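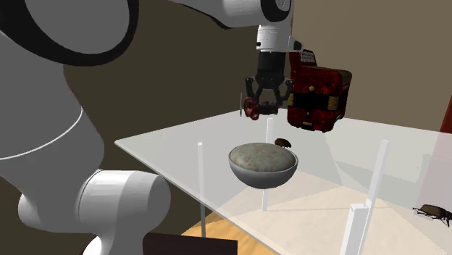
Bevan replied that the reverse proxy should stay on the old release until the session cache has been moved, and we have followed that.

Of the 49 virtual hosts on Flullero, 39 now run under the new web server build. Three were retired. The rest depend on a database driver that Metitz has not yet packaged.

Tatilau takes the nightly dumps as before. Restore tests are planned for September. No change to the budget is requested.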